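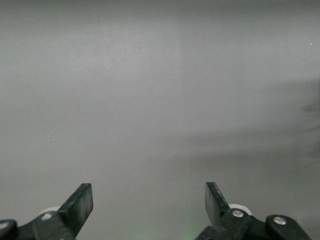 I spent this week on the false grasps in our planner, and I want to write down what I found. The detector was giving us grasp candidates with no object under the wrist camera. Look at the soft dark shadow at the right side of the gray surface. Our segmentation gave it a mask and a height, and the planner was ready to close the fingers on it.

In October I ran the old model on 1,877 views of the bare surface. It proposed a grasp in 342 of them. For a picking system this is too many, because every wrong grasp costs us a full approach and a retreat.

First I tried to raise the confidence threshold. It removed many of the shadows, but it also removed thin objects like washers and cable ties. I went back to the old value the same day.

Now the planner asks for 3 views from slightly different heights before it accepts a candidate. The mask must stay at the same place in the base coordinates. A shadow made by the arm moves when the arm moves, so it fails this check.

The fingers are always in view at the bottom, so I also mask them with the current joint angle. Before, we used one fixed mask made for the closed position. With open fingers it was simply wrong, and I am a little ashamed how long it stayed in the code.

Same views position by position, new pipeline: 17 false candidates. Most of them are small bright specks. I think a minimum area will solve it, but I did not test this yet.

The change is in the Mogensen branch, turned off by default. If you work on the Rarovberg cell, please do not turn it on before you repeat the hand-eye calibration. With a bad calibration the check will reject real objects too.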